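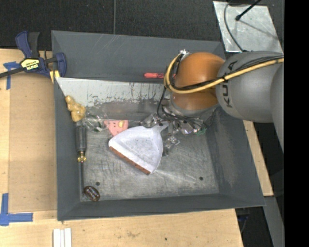
One parent wrote to us that she had figured robotics club meant battery cars and a lot of tape, and could we please explain what her son has been talking about at dinner since May. Happy to! We have been meaning to put out some news anyway (and yes, there is still a lot of tape).

Search this site Enter keywords Go

Prallby, 2020-09-12. I help run the Sultdale Student Robotics Club, and I get to announce that our bin-picking team is going to the Gowda Challenge this fall. We are so excited I have rewritten this release four times.

The job sounds easy until you try it. A robot arm has to reach into a bin of mixed-up household stuff, pick out one thing at a time and set it down where it belongs. Our students write the code that decides where to grab. A dustpan is a good test, with that wide mouth at one end and a short handle at the other, and the team has argued for whole evenings over which end to go for. Clear plastic is worse. I have heard more groaning over clear plastic than over any math homework.

The team calls its program Idum, and I have been told not to ask why. To qualify, Idum had to make 1000 practice picks and get at least 800 of them right. The students got there with a week to spare, after throwing out most of the first version and starting over. I brought donuts.

We have 70 students signed up this year, our biggest group yet, and you don't need any coding experience to join. Plenty of our members started out sorting screws and labeling cables, and some of them now fix bugs I can't even follow. New folks are welcome at any meeting, and parents can come watch too.

Now the part where I ask for money. Travel to the Gowda Challenge costs $300 per student, and we want every kid on the team to be able to go. If your business or family would like to pitch in, stop by the club table at the Prallby library or write to us in care of Sultdale. We also take old kitchen tools, toys and odds and ends for the bin. Please wash them first!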